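About Kumum

G'day, and thanks for clicking the link in the footer that hardly anyone clicks. I run Kumum, a small outfit in an old tile showroom, and our job is to find out whether machines can do household and shop-floor chores yet. People pay us to try it and write down what went on. That's the whole business.

I started out repairing dishwashers and washing machines, so I came to robots from the wrong end. Every second customer used to ask me when they'd be able to get something that would empty the dishwasher as well as run it, and I never had a decent answer. I'd seen the same glossy clips they had. I wanted to know what happened when the cup was a different cup, or when the drawer stuck a bit (they all stick a bit, especially in summer), so I rented the showroom, put in a kitchenette and a stretch of shop shelving, and started asking makers to bring their gear round.

What we do all day

We keep a book of chores. There are 393 in it at the moment, and each one is written the way you'd say it to a teenager: put the can in the drawer, wipe the bench, face up the bottom shelf, fold the tea towels. No coordinates, no special markings on the rubbish bin. A maker picks a handful, we pick a couple more, and then the machine has a go at each one over and over while one of us sits nearby with a clipboard and a cuppa.

Drawers take up far more of our time than I'd ever have guessed. You and I open one with a knee while holding a pan. For a robot it's a string of separate jobs — find the front, get some sort of purchase on it, pull straight, stop before the thing comes off its runners, then remember it's open when you swing back for the next item. Handles make it easier. Plenty of modern cabinets haven't got one, and our customers own those cabinets too, so they stay in the book.

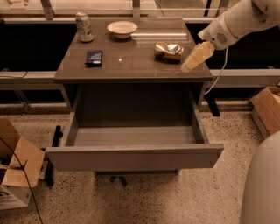
Drawer out, four things on top: a drink can, a bowl, a dark little packet and a crinkly snack bag.

Snack bags are my favourite, by the way. A can is a can from any side, and once a machine has got the hang of one it has mostly got the hang of cans. Bags crumple and slide and catch the light differently every time you put them down. Flat packets are nearly as bad, with so little edge to get hold of. If a sales rep tells you their arm can tidy a pantry, ask to see it pick up a packet of chips and then ask to see it again.

So, can they do the chores yet?

Some of them, slowly, on a good day. I know that's not much of an answer for an about page! Moving solid things from a bench to an open drawer or tub is coming along nicely, and I'd have laughed at you if you'd told me that when I opened the doors. Shelf facing is decent if the stock is boxes. Laundry is still a long way off, wet cloths are a misery, and anything involving cling wrap gets a groan from the whole room. I wouldn't tell my mum to hold off hiring a cleaner.

Who we work for

Mostly makers, and mostly small ones. We've also done two long jobs for buyers. Morelli, who run homewares shops, wanted to know if a machine could restock after closing, and Dradetti wanted the same for a staff kitchen. Both got a report with the bad bits left in. We don't sell robots or take a cut when somebody buys one.

Our scoring sheet is called Nullusico, a name that came out of a late night and a bad game of Scrabble, and we're stuck with it now. It gives each attempt a plain result: done, done with help, or not done. Speed is written alongside, but it doesn't change the result. If one of us had to nudge the bowl, it's "done with help", and yes, we've had some lively phone calls over that.

Come and have a look

We open the floor to visitors in March, and by arrangement the rest of the year. A half-day trial is $900, which covers the room, the chore book and two of us to run it. Wear flat shoes, mind the cables and bring your own odd-shaped cup if you like. We're always after new cups. The kettle goes on at 10 am.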